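Corkura in Simulation: Gallery Notes

Posted in May. Text by Umut Yalçınkaya, with corrections from Fadime Başaran where I got things wrong or was being unfair.

This page goes with our writeup of the Corkura replication. People kept asking to see the simulated setup before they would believe or disbelieve the numbers, so it's posted here, with the notes I would have wanted when I first read the Pekham report. Captions on gallery pages tend to be sales copy. I have tried to keep these closer to what I'd say at a whiteboard.

What was claimed

The Pekham report says that a two-arm policy trained mostly on rendered episodes will carry over to a real bench with very little real data, as long as the rendered scenes vary enough. Corkura is the tool that does the varying. It moves the objects, shifts the lights, changes the colors of the floor and the work surface, and replays recorded arm motions inside the new scene when the physics allows it.

I think the basic idea is reasonable. I also think the report leans on it much harder than it should.

What we ran

We generated 3645 episodes with the released settings. Of those, 952 passed the filter and went into training. The report mentions the filter in one sentence and doesn't say how much it throws away. With our copy it threw away most of what we made, and I'd like to know if theirs did the same.

We trained five policies that differed only in random seed. Two of them were usable, in the sense that Fadime was willing to run them on the Hindisley bench without one hand on the stop button. The other three went on to the same tests anyway, slowly.

On the renderings

The renderer is the best part of Corkura and I have no real complaint about it. Shadows fall where you'd expect them to, and long ones sweep across the mat. That matters, because our older simulator (Gündoğdu, which some of you suffered through) had flat lighting and taught every policy we trained that a shadow was a thing to be avoided or, in one memorable case, picked up.

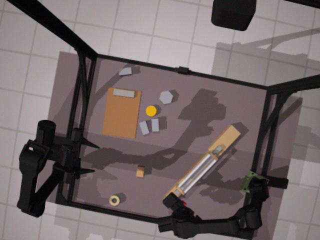

What worries me is the step from "looks right" to "behaves right." A reader sees good lighting and tiled floors and grants the contact physics a level of trust it hasn't earned. I did this myself for a couple of weeks. When we put the same grasps side by side, the simulated fingers held on to small blocks at angles where the real ones let them slide out. The friction values in the released settings are generous. Turn them down to something we could defend and the number of episodes passing the filter drops again.

On the object sets

Corkura draws from a library of simple shapes plus a few bigger assembled items. Fadime likes the library. Her argument is that plain blocks and rings make failures easy to read, and you can tell right away if a grasp went wrong because of the shape or because of the arm. Fair enough. My argument is that the report then uses the word "clutter" for scenes like these, and anyone who has looked in a kitchen drawer will object to that.

The long items are more interesting. They force both arms to matter, because an arm working at one end has to put up with whatever happens at the other. Policies that did well on small pieces fell apart here, and the average in the report's main table hides it completely. Please split that table by object size. We did, and the small-object rows carry nearly all of the gain.

On the camera view

All of our training views look down from above the frame. The report uses the same kind of view and then says the policy "handles occlusion." From overhead, the arms themselves do most of the occluding, and they do it in a fairly regular way, since they are bolted to the same places every time. That's a narrow kind of occlusion. When we put a box on the real bench so that it hid part of a piece, the better of our two good policies reached for the box.

Fadime's note: it reached for the box in the first set of runs. After we cropped the view it mostly waited. Umut is right that waiting isn't success, but it is a different failure and he should say so.

Noted, and said.

On randomized colors

The odd color choices are on purpose. The work surface can come out mauve, green, gray or nearly white, and the floor changes separately. I expected this to be the part that did nothing. I was wrong about that one. With color variation switched off, both good policies got noticeably worse on the bench whenever the afternoon sun came in, and with it on they didn't care. If you only take one thing from Corkura, take that. It costs almost nothing and you could add it to any renderer in a day.

On replayed motions

Replaying a recorded motion in a new scene only works if the new scene is close to the old one. Corkura stretches the motion to fit, and past a certain point the stretched version is something no person driving the arms would ever do. The filter keeps these if the object ends up in the right place. So the policy learns from them, elbows in strange positions and all. You can spot the habit on the real bench once you know to look for it: a wide, slow swing before an easy grasp. I would call this the main flaw in the method, and I haven't seen it brought up anywhere.

Where that leaves us

The transfer result holds up in a weaker form than reported. Small objects, overhead view, color variation on: yes, we see a gain over real data alone. Long objects, anything hidden, anything where friction decides the matter: we don't see it, and I'd want a second bench to say otherwise before I changed my mind. Fadime is more hopeful than I am and plans to rerun the long-object tests with lower friction and a stricter filter that also looks at the arm's path.

Settings files and the split table are with the writeup. If your pass rate through the filter is much higher than ours, please write and tell us which version you used. The released one has no version number in it.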